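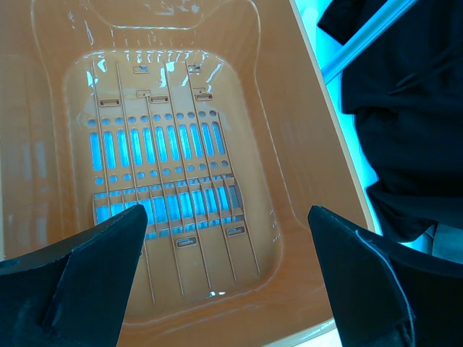
Plullside Forum > Arms and Grippers > Teaching by Hand

Laundry task: puppeteer it or drag it?

slotfloor
Posted Jun 29, 2023

Second week on the laundry basket task and I need someone to talk me out of a bad decision, or into a better one. The job is to pick a garment up off the table and drop it in the basket. My nephew could do it at age two. The arm has now watched me do it 88 times by remote and has learned, as far as I can tell, to hover over the basket with its fingers open and think about its life.

Setup is a two-finger gripper with a wrist camera, driven from a leader arm, recording in Flinora. Basket is orange plastic with a perforated floor. Cloth is black. I'm wondering if I should throw out the remote demos and go back to grabbing the arm and moving it by hand.

gantry_goose
88 isn't many for cloth. Keep going and ask again when you're sick of it.

slotfloor
I was sick of it at 30.

mild_torque
Don't go back to dragging. When you hold the arm your own hands and sleeves end up in the wrist view, and then it learns that a sleeve shows up shortly before anything good happens. Ask me how long I spent on that one.

pennywhistle9
Disagree with mild_torque, as is tradition. Hand guiding gives you much cleaner paths near the rim. Everybody I've watched on a leader arm does the same thing: swoop, stop, wiggle, swoop. The policy copies the wiggle faithfully. Drag it through once with the camera off, save the path, then replay it with the camera on. No sleeves.

mild_torque
Replay works great until the shirt lands somewhere else. It's cloth. It always lands somewhere else.

pennywhistle9
Then you drag it again. You have arms too.

tinplate
Can we talk about the basket? Glossy plastic with holes in the floor and bright blue light coming up through all of them. From the wrist that floor is the most exciting thing in the room, and the black cloth off to the side next to your black fingers is the least. I'd hover over the basket too.

slotfloor
The glow does look like a nightclub for socks. I'd been telling myself variety was good for it.

tinplate
Variety is good if it varies. If every demo has the same blue floor, you've taught it to find the blue floor. Put a towel in the bottom for half of them, and try a lighter cloth.

gantry_goose
Also check where your demos start. We had 864 in Qaisi at one point and most of them began with the gripper already over the target, the operator being lazy (me). It learned that the target is where you begin, and saw no reason to leave.

slotfloor
Oh no.

gantry_goose
Go on.

slotfloor
I reset by parking over the basket. It's the easy place to park.

mild_torque
Well there's your hovering.

pennywhistle9
Still say drag it for the approach and use the leader arm for the grasp. You can mix them in Drundero if you tag which is which.

mild_torque
You can mix them. You'll get swoop from one and stop from the other.

slotfloor
OK. New plan is to park somewhere different every time, towel in for half, and 90 more by remote before I touch anything else. The old ones go in a separate folder, I can't bring myself to delete them - my wrist remembers each one.

tinplate
Trim the first few seconds off the old ones and see what's left. Might be salvageable.

pennywhistle9
Or drag it.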